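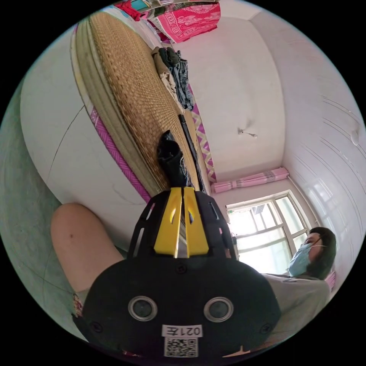 I rewrote the episode filter for Dilarside this month, and most of the work was deciding what counts as one example. The old rule cut whenever the fingers opened, which splits a single fold into three or four useless pieces. Soft items are the worst case. A dark sock just beyond the yellow fingers, crumpled, on a woven mat with its own strong texture, gives the tracker plenty of mat and very little sock. The new rule waits until the fingers have been open and the tool has moved away for five frames.

Out of 600 recorded episodes, 296 survive. That is lower than I wanted — the old filter kept more, but it kept junk.

Remaining problems:

- tilt at the start of an episode still throws off the gravity estimate
- dark cloth is under-represented compared to beige and gray
- Honesari exports timestamps in the wrong unit

I'll retrain on the 296 before collecting more.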